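Hand-held gripper, fingers close late - linkage or pads?

csenge_m
Hello all. I am building a hand-held gripper at home, two parallel fingers, for recording kitchen tasks. When I squeeze the trigger, the fingers start to move a little late, and when I open them there is the same delay. I think it is play in the linkage. I already changed the pivot screws one time and it became better for two evenings only. Has anybody solved this?

Kukent
Play in the pivots, yes. Put thin washers under the screw heads and a drop of thread lock. Do not tighten until it is stiff.

eino_lehtinen
I do not agree with Kukent. If the play came back so fast, the holes are already oval and washers will only hide it. Ream them and press in brass bushings. On mine this took one afternoon, and after 200 cycles I could not feel any movement.

Kukent
Bushings are nice if you have a reamer. Not everyone has one at home.

Hundent
Did you check the pads also? Soft pads give a similar feeling. You squeeze, the pad bends, the object moves only after that. I lost a whole week in September on this.

csenge_m
Hundent, I took the pads off and tried again, and the delay is the same. So it is the linkage. Eino, what diameter did you use? I have no reamer but the shared workshop has one, I must only book it.

eino_lehtinen
Outer 7 mm, but measure your own finger first. You need enough wall left around the hole, if not it will crack.

csenge_m
Thank you, I will measure tonight. I test on the kitchen table with steel bowls, the rim of a big basin is a good test for me because it is thin - any play I notice at once in the hand.
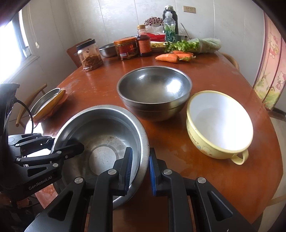

After the bushings I will repeat the same grips on the same rim, slow and then fast, and write here if the delay is gone. Kukent, I will also try your washers on one finger first, so we can compare.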